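# How Does an App Remember Things for You?

Have you ever promised to feed the fish and then forgotten all about it? Grown-ups forget too, and plenty of them keep a reminder app on their phone. Let's peek inside one called Purska and see how it does its remembering.

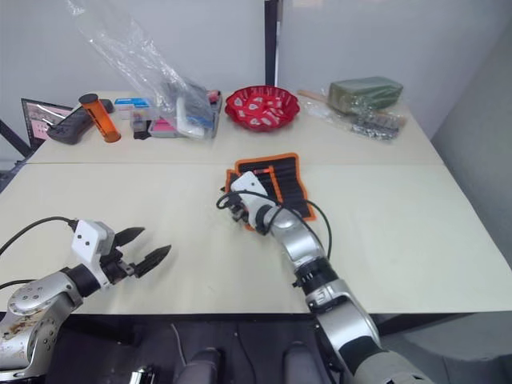

*Two robot arms at a cream-colored table, one with its gripper on a black and orange tool roll.*

When you type "feed the fish at 6," Purska saves two things: your words and the time. Then it hands the time to the phone's clock and goes quiet, a bit like a cat napping until dinner (my own cat is very good at this!). 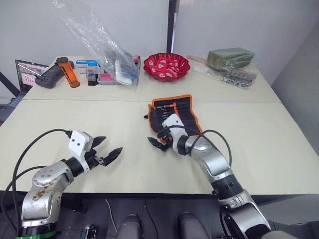 A reminder can repeat, too. Programmers call this a loop, and it means the app goes back to the start and waits all over again. Say you ask for a nudge every 60 minutes to drink some water. Purska counts the minutes, gives its little chime, and begins counting again. The word is easy to remember if you think of something that curves round, like the black cable looping up to the white gripper on the left arm, only a loop in an app can go round as many times as you like.

If you want it to stop, you tap "done," and the app crosses that reminder off its list.

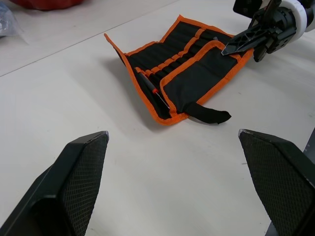

*A tool roll with a row of narrow pockets.*

Now try writing your own reminder on paper. What should it say, and when should it ring?

*Written by Nesrin Güler*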